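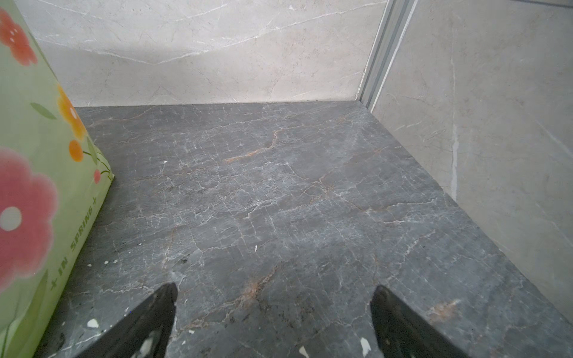 New bench rules for the gripper arms at Lotlow!

The Keninine arms are out of the lab and working on real counters and ledges now, and we've finally written down what good practice looks like. The whole thing fits on 2 pages (hooray!). Check the fingers for scuffs before every shift. Wipe down stone surfaces first – small chips and specks count as debris, even on a veined top where they're easy to miss. Keep speed at 7 percent near walls and metal trim, and go up to 100 only in the open test bay.

The Estine team tried a draft in August and sent back 68 comments, nearly all of them useful. We loved reading them! Yensuk gets its copy next, and the sign-off sheet is by the charging rack.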